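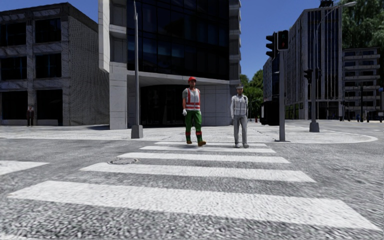 Floststead listings, notes on the new search. The portal was moved to a new system last week and several of the filters behave differently. I use it daily for lettings and sales work, so this is a thread on what has changed. 1/

Default sort order is now "recently amended". It used to be "recently added". Any edit by the agent, including a corrected typo in the description, sends a property back to the top. If you check daily and stop at the first one you recognise, you will miss new entries. Set the sort to "date first listed". 2/

The setting is stored per device. If you log in on a phone after setting it on a laptop, you will need to set it again.

Price filter. The upper limit includes properties marked "offers over". A flat at offers over 144,000 appears in a search capped at 144,000. The old site left these out. There is a tick box under "more options" to exclude them and it is off by default. 4/

"Price on application" properties appear in every price band. There is no tick box for those.

Floor area. Agents can enter either square metres or square feet and the portal converts. Older records were brought across without a unit and have been read as square metres. One flat on the Nuttall estate is shown as 709 sq m. It is 709 sq ft, so just under 66 sq m. If a figure looks wrong, open the floor plan and use the dimensions on that. 6/

This matters if you sort by price per square metre. The misread records all come out as very cheap and fill the first page.

Bedrooms. "3 or more" works as expected. "Exactly 3" also returns houses described as "2/3 bedroom", where the third room is a study or a box room. Check the plan for a window and for the room width.

Map search. Drawing your own boundary is back, but the shape is tested against the centre of the postcode and not the building. Along the river, where postcodes are long and thin, a house can be well inside your line and not be returned. Draw the line one street wider than you need. 9/

Replying to Lucienne Bodin, who asked whether saved searches were carried over: they were, but the email alerts attached to them were not. Go to account, saved searches, and switch each alert on again. The page says "active" next to the search name. That refers to the search, and the alert has its own switch lower down. 10/

Also for Lucienne: the limit is now 12 saved searches per account. I had more than that and the oldest were dropped without a message.

Tenure. The options are freehold, leasehold, share of freehold and "other". "Other" is mostly records where the agent left the field empty. If you search for freehold only, you lose all of those, and a fair number of them are freehold houses. I run a second search on "other" and check by hand. 12/

For leasehold flats the years remaining are shown as a single number with no date against it. The number does not count down. A flat in Luline Court has been listed at 96 years since it first went up and the agent has confirmed to me that the figure came from the previous sale. Ask for the start date and the term and do the subtraction yourself. 13/

The reason to be careful with that one: many lenders have a minimum unexpired term, and extending a lease generally costs more once it drops below 80 years. Your solicitor will check it, but you will have paid for some of their time by then.

Service charge and ground rent now have separate fields. Where only one has been filled in, the summary box adds it to nothing and prints it as "total annual charges". Open the full details and see whether both lines are there. 15/

Status labels. "Under offer" means an offer is being considered or has been accepted, depending on the agent. "Sold subject to contract" means accepted. Both are hidden by default. I would show them. They come back on the market often enough, and the asking prices are useful for comparison.

Withdrawn properties stay visible by direct link but drop out of search. If you keep a list of links, the page will look normal apart from a grey line of text under the photographs. 17/

Price history is the best addition. Each listing has a small graph with the asking price and the date of every change. It only covers changes made with the same agent. If a house moves to a different agent it gets a new record and a clean graph. Search on the street name with withdrawn properties in mind before you assume something is new. 18/

Viewings are booked through Jivico, which is a separate login. It does not read your Floststead account details, so the phone number has to be entered again. Slots are held for the agent to confirm. Until you get the second email you do not have an appointment. 19/

The first email has the subject line "Your viewing". The second has "Your viewing is confirmed". I have seen people turn up on the strength of the first.

Export. The button that downloaded results as a spreadsheet has gone. The print view still works and pastes into a spreadsheet without much tidying. Tenure and price come out in one column and need splitting.

Support have told me that the unit problem with floor areas is known and the old records will be corrected by September. They had no date for the map search. 22/

Correction to the post on price: the tick box is under "more options" on the desktop site. On the phone version it is under "price", at the bottom.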